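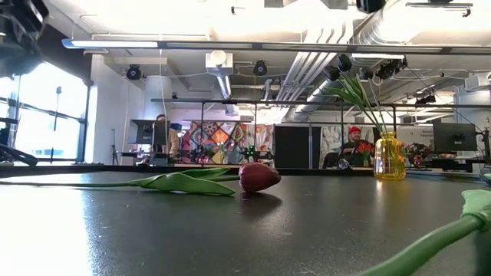
Does a higher grasp score mean the arms have learned to find the stem?

It only means the gripper closed on something and the flower left the table. The score in Memen doesn't record where on the tulip the fingers landed, so a grab near the bloom and a grab halfway down the stem count the same.

Ticket: Grasp score on tulip sorting looks too good
Opened: 2025-08-21
Opened by: Gwilym Mathias
Assigned to: Kenta Shimada
Component: Memen evaluation script
Status: open, priority lowered by Kenta, put back up by me

Summary

The new training method (overhead view plus wrist view, with the stem direction added as an extra target) is reported as beating the February baseline by 13 points on 192 trials. I can't reproduce the gap and I don't think the comparison is fair. Please don't put it in the Vindwood report until this ticket is closed.

What I did

Pulled the trial logs and ran the script again with the default settings. Same number as Kenta got. Fine, so the arithmetic is right.

Then I looked at how the flowers were laid out. In the February set the tulips were put down in a tight pile. In the new set they are spread over the table with a lot of black surface between most of them. Any method would look better on that. I would like to see the old model run on the new layouts before anyone credits the stem target. 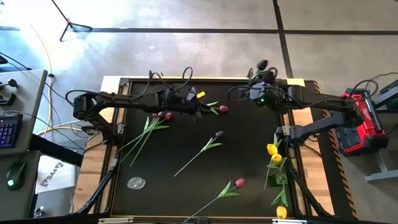

Attachment 2: top view, both arms over the surface, tulips spread out.

Reply from Kenta Shimada

The spread is on purpose. Piles made the overhead labels useless since the annotators couldn't tell which stem went with which bloom. I did run the old model on a few spread layouts and it was clearly worse. I didn't save those runs.

Reply from Gwilym Mathias

Then we don't have them. "Clearly worse" with no logs is not a baseline. How many is a few?

Reply from Kenta Shimada

Fewer than I'd like. I'll redo them.

Reply from Michalis Zervas

Can I add something on color? I split the results by bloom color and yellow does much better than the dark ones. Dark red and dark purple on a black surface is a hard case for any camera, so if the new set simply has more yellow in it, part of the gain comes from there. Gwilym, the script has a color column but it's off by default. Turn it on with the flag in the readme, the second one (the first one does nothing, old bug).

Reply from Gwilym Mathias

Turned it on. Michalis is right about yellow. It doesn't account for the whole gap, and I'm not going to guess how much until the old model has been run on matching layouts.

I also checked the stills for where the fingers close. In attachment 3 the left gripper has a yellow tulip with the bloom just below and to the right of the fingers. That is a hold close to the head with a long stem running off down and to the left. Under our scoring it would go in as a success. If the claim is that the model uses stem direction, I'd want to see grasps farther down than that, and in more than one still.

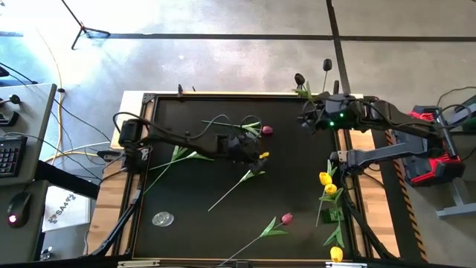
Steps before this can be closed

1. Run the old model on the same layouts as the new one. Over 60 trials, logs saved this time. Kenta.

2. Report the color split next to the main number, every time. Michalis.

3. Add grasp position along the stem to the score. Erhan Karabulut says the wrist view is good enough to label it by hand. I have my doubts for the dark blooms, but let him try on one batch and have Hrvoje Živković label the same batch separately. If those 2 sets of labels disagree badly we drop the idea.

4. Train once with the stem target shuffled. If the score stays where it is, the stem target isn't doing anything and the write-up has to say so. Kenta thinks this is a waste of a training run. I think it's the only test on this list that goes at the claim directly.

Reply from Erhan Karabulut

Batch picked, labeling starts after lunch. Do you want position measured from the bloom or from the cut end?

Reply from Gwilym Mathias

From the bloom. In some top views the cut end is off the table.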